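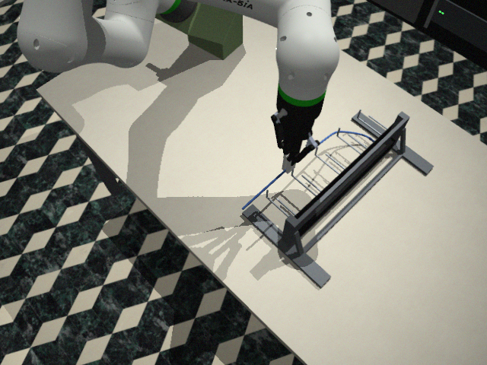

*White arm with a green ring near the gripper, and a thin blue wire between the fingertips*

# Keeping a home workout corner fresh (and the bag that goes to the gym, too)

I started exercising at home the winter we moved to Brakemine, in the end of a spare room that also holds the ironing board, two suitcases and most of our Christmas things. I love it in there now, but oh my, it took me a while to get the smell under control! A gym has somebody going around with a spray bottle all day long. At home that somebody is you, so these are the habits I've settled into, in no special order.

## Mats

Wipe the mat down after every session, while you're still warm and already in old clothes. I use a spray bottle filled with water and a few drops of plain dish soap, then a second cloth with just water. Go easy on the soap. I was heavy-handed the first summer and my mat turned so slick that I slid out of every lunge until I'd rinsed it in the tub, twice.

Hang it over a door or a shower rod until both sides are dry, and only then roll it up, with the side you stand on facing out. It'll lie flatter next time. Keep it out of strong sun, though. I left one on the porch rail one July and it came back in crumbs (a purple one, and I still miss it).

Some natural rubber mats don't care for soap or vinegar at all, so read the tag before you try anything.

## Shirts, leggings and the rest

Turn everything inside out before it goes in the washer. The sweat is on the inside, after all, and the outside pills less that way. Cold water, a little less detergent than you'd think, and no fabric softener. Softener coats the stretchy fabrics and seems to lock the smell right in.

If a shirt comes out of the wash clean and then smells again the minute you warm up, soak it in a basin of cool water with half a cup of white vinegar for half an hour, then wash it as usual. Never put vinegar and bleach in the same basin, please.

Sports bras I fasten first and wash in a mesh bag, and I dry them flat on a towel. They've lasted me twice as long since I stopped putting them in the dryer.

## Dumbbells and bands

Bare iron weights get a dry cloth after use, and once a season a drop of light machine oil rubbed in and wiped off very thoroughly. If rust has already started, fine steel wool and some patience will bring them back. Rubber-coated ones just want soapy water.

Resistance bands I hang on a wide peg, never a nail, and I dust the latex ones with cornstarch when they begin to feel tacky. Stretch each one gently in front of a window now and then and look for little nicks. A nicked band goes in the trash that same day, however much you like it!

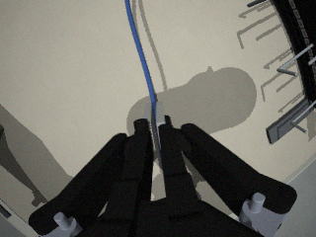 *Black gripper with four finger segments, seen from above*

## The bag

I still take the bus to the pool at Rullmont when my knees ask for it, and the bag I carry has taught me more than the rest put together.

- Empty it when you walk in the door, before you sit down.
- Put wet things in their own pouch. I use an old bread bag.
- Stuff damp shoes with newspaper, and take the insoles out overnight.
- Leave the bag unzipped between trips.
- A small cotton sock full of baking soda, knotted at the top, can live in the bottom. Mine gets a refill every 3 weeks.

## Water bottles

Take the lid apart, all of it, including the little rubber ring. A toothpick gets the ring out, and an old toothbrush cleans the groove underneath. If the straw has gone cloudy, warm water with a spoonful of baking soda left in it overnight usually does the trick. Rinse well in the morning and let every piece dry on the rack before putting it back together.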